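FOR IMMEDIATE RELEASE
Feb 9, 2024

Briem student robotics club enters Bulldale bin-picking round with modest hopes and a great deal of tape

GRONDUMHAM – The student robotics club at Briem College will compete in this year's Bulldale Challenge, a contest in which a robot arm has to take things out of a bin and put them somewhere else. A toddler can do this. The club has been at it since October.

The Bulldale Challenge is open to college and university teams and is built on a simple complaint: robots are very good at picking up the same part from the same spot all day long, and fairly hopeless when handed a junk drawer. Each team gets a bin of mixed household and workshop items it has not seen arranged that way before. The arm has to find something, decide how to hold it, lift it and deliver it to a tray without a human touching anything. Points come off for drops, for picking up two things at once, and for grabbing the bin.

Briem lost most of its points last year for grabbing the bin.

"We'd like to be clear that the bin was never in danger," the club said in a statement agreed on by its members after a longer meeting than it deserved. "We have since taught the arm where the walls are. It mostly agrees with us."

The club runs out of a shared workshop on the Grondumham campus and is made up of students from engineering, computing, and one from the music program who came for the free pizza and now looks after the calibration. Members get no course credit. They do get a key to the workshop, a shelf for their things, and first pick of the leftover extension cords.

What the team has built this year

The entry is called Vitent, a name chosen by ballot from a list on which it was the only one that fit on the T-shirt. Vitent is the software side of the project: it looks at the contents of the bin, suggests places where the fingers might close, ranks them, and tries the best one. If that fails, it moves down the list. An earlier version did not move down the list and would go back to the same bad idea until somebody went home.

Since the fall the team has logged 3522 pick attempts on its practice bin. Of those, 2714 ended with an item in the tray. Another 444 ended with the item back in the bin, usually in a worse position. The rest are filed in the team's spreadsheet under "other", a column the members have promised to break down before the judges ask.

The practice items come from desk drawers, lost property and the bottom of people's backpacks. The rules reward variety, so the club collects things that are shiny, see-through, squashy or an awkward shape. Solid, brightly coloured objects have turned out to be the easy marks. Clear plastic packaging is the villain of the season. It throws back glare, has no edge the software can agree on, and crumples when touched, and the team now puts some in nearly every practice round out of what it describes as spite.
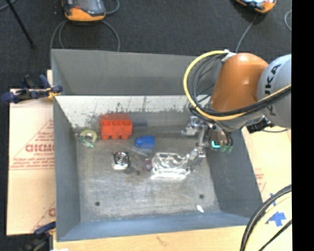
Rolls of tape have their own troubles. A roll lying flat in a corner leaves very little room for a finger to get behind it, and the corners of a metal bin do not give. The club's current approach is to nudge the roll toward the middle first and pick it up second. The rules allow nudging. The team checked twice, having been surprised the first time.

Students have also spent a good part of the winter on cables, clamps and the cardboard around the bin, none of which earns any points. New members tend to arrive hoping to work on machine learning and are handed a roll of blue tape. According to the club, those who stay past the second week usually end up doing both.

What comes next

The Bulldale round is held over two days. Teams get one practice session on the first morning, then three scored runs. Briem's stated goal is to finish all three with the arm, the bin and the club's reputation in roughly their present condition. An unofficial goal, written on the workshop whiteboard and underlined, is to beat last year's score of 198. Members feel this is within reach if the packaging behaves.

The team will hold an open evening in the workshop before it leaves, and the public is welcome to bring a small item for the bin. Please don't bring anything you need back the same day, anything alive, or anything with batteries in it. Snacks will be provided, though they are to be kept on the far side of the room from the robot, following a discussion last term about crumbs.

After the competition the club plans to publish its pick log and its list of practice items so that other student teams can use them. The "other" column will be included.

About the club

The Briem College student robotics club was started by students and is still run by them, with workshop space and supervision from the college. It meets two evenings a week during term. No experience is needed. Closed-toe shoes are.

Media contact: Briem College Student Robotics Club, Grondumham campus. Interviews and workshop visits can be arranged through the college's front desk, which will try to find one of us.

– 30 –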